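The band was already playing when I got off the bus, and I ran the last stretch up Plandside Hill with my coat flapping and one glove in my teeth. I had promised myself I would be early this year. I say that every year!

For anyone new to this blog, the Freedom March is the day our local reserve regiment gets to walk through town with drums beating, flags out and bayonets fixed. The right was granted to them generations ago and they use it once every few years, in December, in weather that nobody sensible would choose. There's a parade up the High Street, a halt at the old market cross, an inspection, some speeches, and then everybody squeezes into the town hall for hot soup. I adore it. I've been going since I was small enough to sit on my dad's shoulders, and I still get a lump in my throat when the drums come around the corner by the bank.

I've been meaning to write this one up for months. It's now 2026-08-25, it's hot, the cat is asleep on the printer, and I finally found my notebook from that day in a coat pocket, so you're getting a winter parade in the middle of summer. Sorry about that. Well, a little bit sorry.

My spot is always the same: the second step of the Joly building, next to the iron railing. You can lean on the railing, you're a head taller than the crowd, and when the column turns toward the cross you see all the faces at once. When I got there it was taken by a family with a stroller and a very large thermos, and they squashed up to let me in without my even asking. The mother told me they'd driven 41 miles that morning because her brother was marching. Third rank, she said, on the near side, look for the ears.

(I found him. The ears were a fair description.)

The drums came first, then the pipes, then that odd gap of a few seconds where there's only the sound of boots. If you've only seen a march on television you won't know about the boots. You feel them through the step you're standing on. There were 70 soldiers in the column, according to the printed order of march, and they came around that corner like one long animal. A little boy behind me started marching in place and kept it up for the whole parade, which is better stamina than I've got.

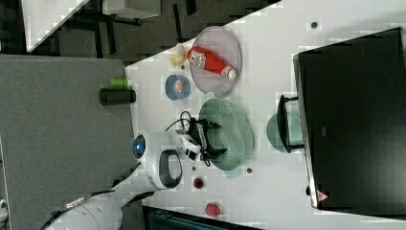

The Colours came next, both of them, carried by two young officers who looked as if they were trying very hard not to blink. It was gusting by then and the silk kept wrapping itself around the pole on the left. The officer carrying it never looked up. He gave one small turn of the wrist, and it fell open again right as he passed the Mayor, and a cheer went up from our side of the street. Everybody around me stood a bit straighter. Hats came off. An old man across the road, with a row of medals on a raincoat, brought his hand up in a salute and held it until the very last rank had gone by, and I don't mind telling you I had to look at the sky for a while.

At the cross they formed three sides of a square. The inspecting officer this time was Colonel Hervé Bouvier, visiting from the regiment's twin unit in France, and what a good choice he was. Some of these visitors stroll down the front rank at the speed of someone looking for the restroom. Colonel Bouvier stopped and talked to what seemed like every second soldier. He asked one of them something that made her grin, and she tried to put the grin away and couldn't, and then the soldier next to her went too. It took an age. It was freezing. I wouldn't have cut a minute.

His speech was short and all in English, which he apologized for even though it was excellent. He talked about the two towns and the winter when their soldiers shared a barracks, and about letters that went back and forth between the families for years afterward. Then he presented the Mayor with a framed copy of one of those letters, and she, in return, gave him a fruitcake in a tin. It was such a perfectly Plandside thing to do that people laughed out loud, and so did he. He tucked the tin under his arm and carried on with the salute.

After that came the part I'd been waiting for, the reading of the charter. The Town Clerk does it in full every time, all 19 clauses, including the one about driving geese over the bridge and the one that fines you for throwing ashes at a drummer. The current clerk is Jacqueline Boyer, and it was her first time. She has a wonderful voice for it, low and clear, no microphone, and she paused after the geese just long enough for everyone to enjoy it. Then she rolled up the parchment, the drums struck up again, and off they went down the hill with the wind behind them.

I have to mention the horse. The police had one mounted officer at the top of the square, on an enormous gray called Ando, and Ando did not care for the bass drum one bit. Every time it thumped he took two neat steps sideways until he was standing almost inside the doorway of the Rullari bakery. The girl behind the counter came out and said hello to him. He got his nose patted, he calmed down, and he watched the rest of the parade from under the awning like a regular customer.

I followed the column down as far as the river, walking along the sidewalk at their pace with a bunch of other people who obviously do the same thing every time. We nodded at each other. There's a moment at the bottom when the order is given and the whole lot of them halt together, one crack, and then silence, and then dismissed, and suddenly they turn back into cousins and neighbors and kids looking for their mothers. The woman with the stroller got to her brother before any of the other families got to theirs. She hit him on the arm and then hugged him for a long time.

The soup was leek and potato. I had two bowls and talked to a retired piper about reeds for far too long (his theory is that cold air is fine and damp air is the enemy, and he had a great deal to say on the subject). I also got a look at the framed letter, which had been propped on the piano. The handwriting is tiny and slants uphill. It asks after somebody's knee, and says the snow has come up to the windowsill, and thanks the family for the socks.

If I could change anything, I'd ask the council to put a loudspeaker at the lower end of the square, since the people down by the pharmacy couldn't hear a word of the speeches and started chatting. And please, more places to sit for the older veterans! There was one bench, and the television crew's bags were on it until a very firm lady moved them.
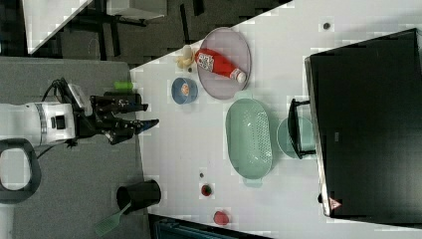

If you're planning to come to the next one

The date hasn't been announced yet, but it'll be a December again and I'll post it as soon as I hear. Take the bus, because they close the hill to cars early and the lot by the river fills up fast. Wear two pairs of socks. The pipes practice behind the library before they form up, and you can stand quite close if you're quiet, so go there first and then cut through the alley to the High Street.

The second step of the Joly building is mine. There's room on the third.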